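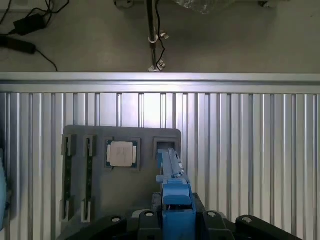 Is a second-hand tower server worth buying for a house?

Rarely. If all you want is somewhere to keep photos and back up a couple of laptops, a small low-power box will do the same job for less money over its life.

Stestcombe Home Computing Board > Storage and Servers > Ex-office towers: bargain or not?

mossgate
Opening this because the same advert keeps getting posted in here. Tirnness are clearing ex-office towers again and the listing says "was £3,295". Was, yes, when it was new and came with a support contract. I don't see what that has to do with the price of one now. Has anyone bought from them and kept it running for more than a winter?

dial_tone_77
I have. Bought one two years ago, still going, no faults. People get very sniffy about old kit but you get proper drive bays, memory that corrects its own errors, and a case you can get your hands into. Try that with one of those little plastic boxes.

mossgate
What does it draw when it's doing nothing?

dial_tone_77
115 watts or thereabouts on a plug meter. It's in the garage so it's not as if I notice.

pebbledash
Your bill notices. Left on all year that's some 1,000 kWh for a machine that spends most of its time waiting for someone to open a photo. Work it out on your own tariff before telling people it was cheap.

dial_tone_77
I run more than photos on it. Backups for the whole family, a media library, and a test machine for work. And you're assuming it's on all night. I shut mine down at 11pm.

pebbledash
Fair enough on the night thing. The advert says "always on, always ready" though, and that's how most buyers will use it.

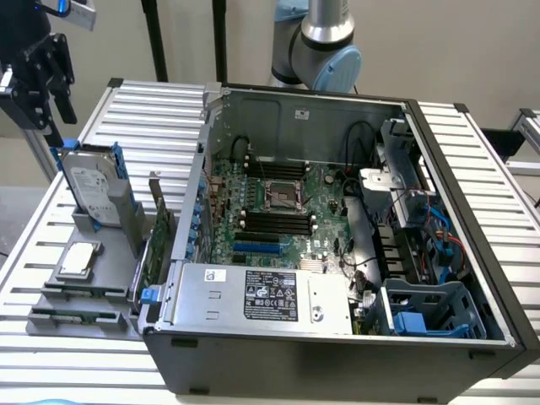
Re: What to check before you hand over money

kettlewick
I'm somewhere between the two of you. I went to the Manderby branch in June to look at one and came away without it. What I'd want to know:

1. Are the drives included, and how many hours have they done? "Tested" on a listing could mean anything. Ask for the readout.
2. Does it take standard power supplies? Plenty don't, and then you're hunting for a used one the same age as the one that died.
3. Will the maker let you download firmware without a contract?
4. Can you hear it from the next room? Ask them to switch it on and leave it for ten minutes. The fans always roar at first.

They couldn't answer 1 or 3. The chap on the desk was pleasant about it but he plainly had no idea.

mossgate
"Tested" is my favourite word in these adverts. Tested for what?

old_ferrule
Switches on, light comes on, goes on the shelf. I used to do trade-ins and that was the lot.

dial_tone_77
Mine came with a printout for every drive. Maybe it depends on the branch.

mossgate
Or on the day.

thripp
Bit of a side question. Would an Ersoy two-bay do for me instead? I've got music, scans of old letters and maybe 1,000 photos. Someone at work told me I need a "real server".

pebbledash
Someone at work is enjoying himself. That would fit on a memory stick, scans included I should think. Buy the two-bay if you like, or a pair of external drives, and keep one at a relative's.

dial_tone_77
Agreed, and I'm the one defending the towers. Not for that.

kettlewick
Two bays isn't a backup either, mind. If you delete a folder it goes from both disks.

thripp
The box says "complete protection".

mossgate
I'm sure it does.

old_ferrule
Going back to the towers, has anybody asked Tirnness about the warranty? It was three months last time I looked, parts only, and you paid the carriage. Have you ever tried posting one?

dial_tone_77
No, and I don't plan to. I'll dig out my paperwork tonight and see what mine said.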